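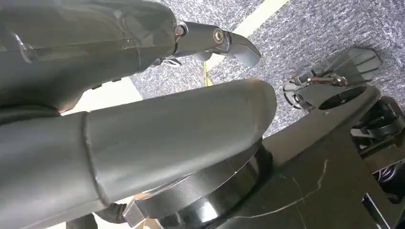

Section 6. Setting Up a New Client Matter

Use this section to open a matter in Wistis for litigation, estate planning or business work. You need an account with Intake or Attorney rights. Staff with Billing rights can view a matter but can't open one.

Before you start, have the signed engagement letter saved as a PDF, along with the full legal names of the client and every opposing or related party.

Running the conflict check

1. From the main menu, choose Matters, then New Matter.
2. Enter the client's name as it appears on the engagement letter. For a company, include the ending (Inc., LLC, PLLC).
3. Under Related Parties, add each person or company on its own line. For estate work, add spouses, children, trustees and named beneficiaries.
4. Click Check Conflicts. The search covers open and closed matters.
5. Read the results list. Names marked Exact must be cleared by an attorney. Names marked Similar can be cleared by intake staff with a short note.

Caution: Do not upload client documents until the conflict check shows Cleared. Files added to a matter that is later declined stay in the record and have to be removed by an administrator.

Note: Maiden names and former business names are searched only if you enter them.

Opening the matter

6. Click Continue. Wistis assigns a matter number, such as 1736-EP. The letters show the practice area and can't be changed after this step.
7. Choose the responsible attorney. If a second attorney will share the work, add that person under Working Attorney.
8. Select the fee type: hourly, flat or contingent. For a flat fee, type the amount without a dollar sign or comma (600, for example).
9. Attach the engagement letter. The file name may not contain a slash or an ampersand.
10. Set the first deadline. If there is none yet, choose No Deadline and enter a review date.
11. Click Open Matter. The responsible attorney gets an email with a link to the file.

If the email doesn't arrive, check that the attorney's address is filled in under Staff Profiles. Send the notice again from the matter's Activity tab.

Retainers and trust funds

Retainers are entered on the Trust tab, never on the Billing tab. Enter the deposit date shown on the bank slip, the check number and the client's name. The balance appears after a second user approves the entry.

Caution: An approved trust entry can't be edited. To fix a mistake, post a reversing entry and explain it in the memo field.

Offices that moved over from Thampi will find their old retainer balances under Imported Funds. Compare each one with the last bank statement before billing against it.

Limiting access

Open the Security tab and choose Restricted. Add the users who may see the matter and click Save. Other users will see the matter number in search results, but no names or documents.

Section revised Feb 6, 2020, by Ilango Venkataraman. For changes to user rights, contact Chandrasekhar Poojary. Closing and archiving a matter is covered in Section 7.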